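Can I finish my paralegal hours at a firm where my aunt is a partner?
Posted by Ruby-Lee Cosgrove, 1/30/25

Hi everyone! I'm in the certificate program at Kenholm and still need 82 hours of supervised work by March. My aunt is a partner at Faulkner (mostly wills and small estates) and she'd love to have me, but I'm worried the program will say no to family. Has anyone here done it?

Heather Pomare
Oh, congratulations on getting this far, Ruby-Lee! I did mine at my cousin's office years ago, and the program was lovely about it as long as another attorney signed my time sheets. Ask your coordinator before you start, and get the answer in an email (I only had a phone call, and I fretted over it for weeks).

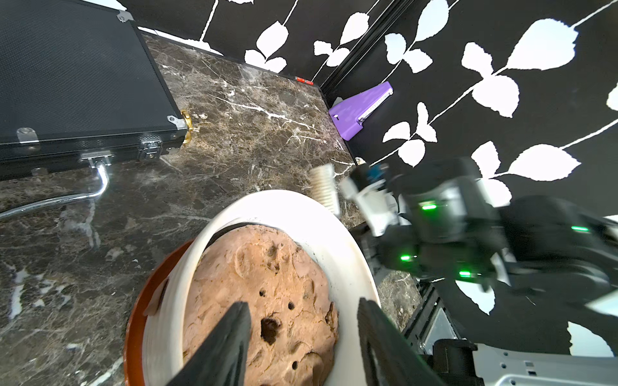

Page 3

Ewan Baxter
Heather's right about the sign-off. Do check your own handbook too, though, as mine capped family placements at 40 hours and I had to find the rest at a legal aid clinic. I ended up enjoying the clinic so much that I stayed on through the summer!

Ashton Katene
I think it's fine, my friend did it. Good luck!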